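Home > Robotics > Textbooks & Course Readings
Print this page | E-mail this page
Reading time: 6 minutes

Chapter 2
Comparing Grippers Before You Buy One

Pick up a pencil. Now pick up a dinner plate, and then a banana. Your hand changed shape three times and you probably didn't think about it once. A gripper has to be chosen for that kind of work ahead of time, and choosing well is one of the most enjoyable puzzles in robotics. 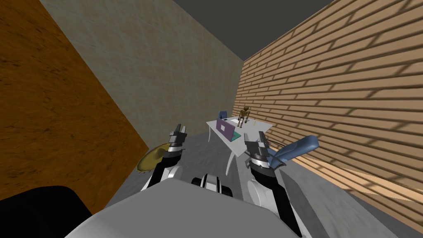 In Chapter 1 we treated the gripper as a point at the end of the arm. That was fine for working out reach, but a point can't drop anything. From here on the gripper has width, a closing force and a pair of fingers that may or may not fit around what you want to lift.

We will do most of our comparing in simulation. A virtual room costs nothing to rearrange, and you can run the same grasp 600 times over lunch with a slightly different approach angle each time. Two arms on one body make it better still – fit both with the same two-finger gripper, change one setting on the right side only, and you have a fair side-by-side test.

Objects matter as much as hardware. A shallow round plate is a wonderful test piece. Lying flat, it gives two fingers almost nothing to hold. Tilted, it offers a rim, and a gripper that failed a minute ago may do fine. A long curved object asks a different question: where along its length should the fingers close? Try the middle first, then move toward one end and watch what the free end does when the wrist turns.

The exercises follow a test plan written by Mircea Mocanu for the Viltstead teaching lab and later revised by Deividas Butkienė. Their plan calls for 40 trials per gripper per object, with every miss logged under one of two headings, "never closed on it" or "closed and lost it." Keep those apart! The first usually points to your camera or your controller. The second is more often about the fingers – their shape, their padding, or how hard they squeeze.

Section 2.1 covers finger width and stroke. Section 2.2 takes up closing force, using the Poladier data tables in Appendix B. If you already have a working arm model from Chapter 1, load it now and save a copy under a new name before changing the wrist.

Key terms: stroke, closing force, approach angle, slip

Filed under: Grippers & End Effectors, Simulation Labs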